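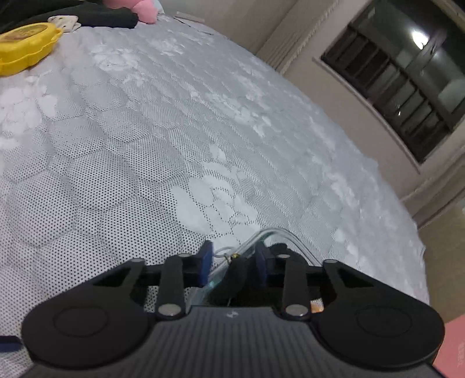
A bed with a light grey quilted mattress cover.

Why Runners Need Rest Days
Running Science for Ages 8 to 12

Running makes you stronger, but the strengthening does not happen while you are running. Most of it happens later, when you are sitting, eating or sleeping. Coaches call this recovery. This page explains what recovery is and what your body does during it.

What happens in a muscle when you run

A muscle is made of thousands of thin strands called fibers. Each fiber is about as thick as a hair. When you run, the fibers in your legs shorten and lengthen many times. At a track meet last May, Joyce Kashindye, who coaches the Jorkgate junior group, counted the steps one of her runners took on a long practice run. The total was 1762. Every one of those steps loaded the muscles in the front of the thigh, the back of the thigh and the calf.

Repeated loading causes very small amounts of damage in some of the fibers. You cannot see this damage, and it is a normal part of exercise. The body sends extra blood and repair cells to the area. New protein is added to the fibers. After enough of these repairs, the muscle can do the same run with less effort.

If you run hard again before the repair is finished, the muscle starts the next run in a weaker state. Doing this once is not usually a problem. Doing it for weeks can lead to injury.

Why you feel sore the next day

Soreness that begins the day after exercise has a long name: delayed onset muscle soreness. "Delayed onset" means it starts late. It is often worst one to two days after the run and then fades.

Running downhill causes more soreness than running on flat ground. On a downhill, the thigh muscles have to work as brakes. They pull while they are being stretched, and this kind of work puts more strain on the fibers.

Soreness is different from pain caused by an injury. Soreness is usually dull, spread over a whole muscle, and found in both legs. Injury pain is often sharp and in one spot. If you have sharp pain, pain in a joint, or pain that makes you limp, stop running and tell an adult.

Fuel

Muscles store a kind of sugar called glycogen. Running uses it up. The store is refilled from foods such as bread, rice, potatoes, pasta and fruit. Refilling after a long run can take a full day.

Muscles also need protein for repairs. Protein is found in eggs, beans, fish, meat, milk, nuts and lentils. Most children who eat regular meals get enough of it and do not need special powders or drinks.

Water matters too. Sweat is mostly water, and the body has to replace it. Drink when you are thirsty, and drink with meals.

Sleep

During deep sleep the body releases growth hormone. A hormone is a chemical message carried in the blood. Growth hormone tells bones and muscles to grow and repair. Children need more sleep than adults. From age 6 to age 12, the usual advice is 9 to 12 hours in every 24.

A runner who sleeps too little reacts more slowly, feels more tired at the same speed, and is more likely to get hurt.

Bones need rest as well

Bone is living tissue. When you run, cells inside the bone remove old material and other cells put down new material. The removing is faster than the rebuilding. A bone that is loaded too often, with too little rest, can develop a tiny crack called a stress fracture. Healing one takes weeks.

Children's bones also have growth plates. These are areas of softer tissue near the ends of the long bones. They are where the bone gets longer, and they are easier to injure than the bone around them.

What to do on a rest day

A rest day means no hard training. You can still walk, ride a bike slowly or play outside. Light movement keeps blood flowing through the muscles.

Young runners should take at least one or two days off from their sport each week. Robel Fikre, age 10, trains with the Jorkgate group. Tuesday is one of his rest days. He walks the dog and goes to bed at his normal time.

Try it: a recovery log

You need a notebook and a pencil. Each morning for 2 weeks, write down:

How many hours you slept
Whether you ran the day before
How your legs feel, from 1 (very tired) to 5 (fresh)

At the end, look at the mornings with a score of 4 or 5. Check how much you slept and what you did the day before. Compare them with the mornings that scored 1 or 2.

Words to know

Fiber: one thin strand of a muscle
Glycogen: sugar stored in muscles and in the liver
Growth plate: the part of a child's bone where it gets longer
Hormone: a chemical message carried in the blood
Stress fracture: a tiny crack in a bone caused by repeated loading

Text by Ayantu Negussie. Checked by Saron Worku.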